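Plosia Simulator Kit for the Grorkden Gripper
Set-up Guide

Section 2. Running the First Grasp

This section takes you from a finished install to a first grasp in the simulated kitchen. You do not need a real gripper connected. If you have not loaded your license yet, go back to Section 1.

Before you start

Close any other program that uses the graphics card. Check that the kit's status window says Ready. If it says Waiting, the license server has not answered. Wait for it to change before you open a scene.

The scene files that come with the kit are read-only. To change one, save a copy in your own project folder and work from the copy.

Load the scene and the ball

1. Open the Scenes menu and choose Kitchen, Slab and Ball.

2. Wait until the progress bar clears. The first load is slow while the surface textures are built. Later loads use the saved textures.

3. In the Gripper menu, choose Two-Finger Parallel. The other gripper models will load in this scene, but the settings in this section do not apply to them.

4. Set the view to Wrist. The fingers should now point away from you, toward the slab.

5. Press Home. The fingers open to their full width.

Note: If the view shows only the table, the wrist is tilted too far down. Press Reset View, then Home again.

Close on the ball

6. Use the arrow keys to bring the ball between the fingers. Line it up by eye first, then turn on Snap to Center for the last small move.

7. Set Close Speed to Slow. Leave Grip Force at the default setting.

8. Press and hold Close. Let go when both contact lights in the side panel turn green.

9. Compare your screen with the view below. The ball should sit between the two fingers, one touching on each side, with the slab behind.
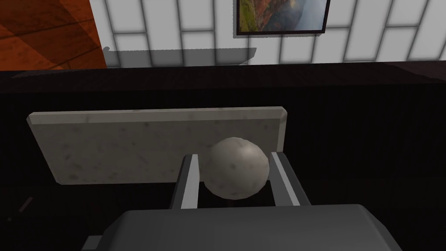 Page 382

Your colors may look a little lighter or darker depending on your display. The table is very dark in this scene, so do not use it to judge brightness. Use the wall tiles.

Caution: Do not raise Grip Force while the contact lights are green. The solver treats the ball as a rigid body, and a sudden jump in force can throw it out of the fingers. If you need a firmer grip, open the fingers, change the setting, and close again.

Lift and release

10. Press Lift. The gripper moves straight up at the speed set in the Motion tab.

11. Watch the Slip reading as the gripper rises. A steady reading means the grasp is good. If it climbs, press Stop and see the list at the end of this section.

12. Press Lower, then Open.

13. Save the run. The kit adds a run number to the file name for you.

If something goes wrong

One contact light stays off. The ball is off center. Open the fingers, turn on Snap to Center, and repeat from step 6.

The ball passes through a finger. The time step is too long. Open the Physics tab and choose the next shorter setting. Runs will take longer.

The ball rolls away when touched. Close Speed is set too high, or the wrist is not level. Press Reset View and Home, then reload the scene.

The picture stutters. Turn off Soft Shadows in the Display tab. This does not change the results of a run.

The program closes during a lift. Restart it and send the log file to the Abu Hammour support desk with your license number. Logs are kept until you install an update.

Note: Scenes saved in Jellura format must be converted before they will open here. See Section 3, Importing Scenes.

Guide text revised 23rd April.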